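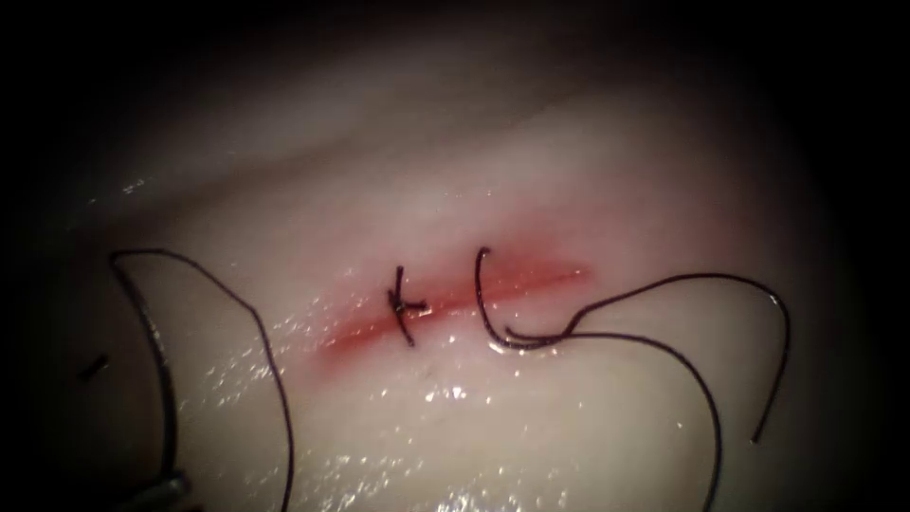

How many episodes should a critic see before reviewing a new series?

As many as the channel will send, and the review should say how many that was.

I'll start there because it's the question I get most. When Skalville was coming up in September, the press office sent out three episodes of eight. Most of the reviews you read that week were written by people who had seen less than half the story. Some of them said so. Plenty didn't, and you could only guess from what they left out.

(Pause. Ask who in the room watched Skalville. Ask who finished it.)

For anyone who didn't: Skalville is a drama about a ferry town where the ferry company is closing the route. Rangi Rewi plays the harbor master. The first three episodes are slow and mostly about him and his brother. In episode four the story jumps ahead a year, and the brother is hardly in it again.

So if you reviewed the first three, you reviewed a family drama. People who stuck with it got a show about a town council. I gave it a lukewarm notice off the first three and I would write it differently now. I liked the council half a lot more.

Next part: what the first review is for.

A preview review answers one thing, which is whether to give up an hour on the night it airs. The reader hasn't seen it. You can't discuss the ending because you don't know it, and you shouldn't discuss the end of episode one even though you do. That leaves the setup, the cast, the tone and the pace. Also whether you can hear the dialogue. I get more mail about mumbling than about anything else I cover.

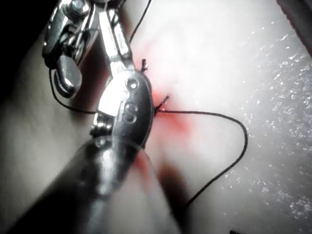
A recap is a different job. The reader watched it last night and wants to go over it again with somebody. You can be much looser with plot, and you need to be much more careful with detail, as they will catch every mistake. In my second recap of Skalville I had the harbor master's daughter leaving by bus. She left in her uncle's van. The correction ran the next morning and readers still bring it up.

(If time is short, skip the next two paragraphs and go to Fullholm.)

How I take notes. I watch once straight through with no pen. Then I watch again and write down the time of anything I might quote. I don't trust my memory for lines. If I can't find the line on the second watch, it stays out of the piece, even if I'm sure somebody said it.

Screeners often come unfinished. There may be a clock burned into the corner, missing music, or a card that says a shot is still to come. I don't mark a show down for that. I did once praise a long silent walk on the beach, and when it went out there was a song all over it. Now I ask the press office what is temporary.

Fullholm. Read the clip out, then the following.

Fullholm is a makeover show, one house per week, and it has been running for years with hardly a change. Editors don't want a review of every episode and they are right. What I do is check in once each season. I look for what is different: who left, whether the budgets are shown on screen, how long they spend on the family before any work starts. This season the family section takes up much more of the hour. I timed it against an old episode because I thought I was imagining it.

The old episodes also gave you the price of things. I miss that. It made the show useful to people doing up a kitchen, and the crying was about the same.

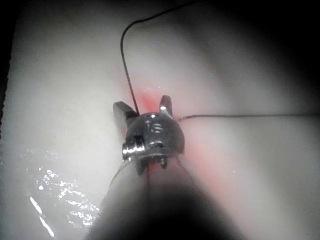
Gripper tip, jaws apart, against a pale surface.

Modise is the talk show I promised to cover. Marjatta Lehtinen asked me at lunch why nobody reviews talk shows properly, and I didn't have a good answer. Each show depends on its guests, so one bad night tells you very little. My suggestion is to watch four in a row before writing a word. Look at what the host does when an answer is dull. On Modise he waits, and quite often the guest fills the gap with something better. You wouldn't notice that from a single show.

Advice for the student writers:

— Say what you saw and how much of it.
— Spell the names from the credits. The press release is sometimes wrong.
— Put your opinion in the first two paragraphs.
— Don't read other reviews until yours is filed.

Someone will ask about star ratings. At Ovholm we use them because readers look for them. I'd drop them if I could. I have spent longer choosing between three and four than writing the piece underneath.

(Take questions. The small group for draft reviews meets in room 303 after the break. Bring a printed copy.)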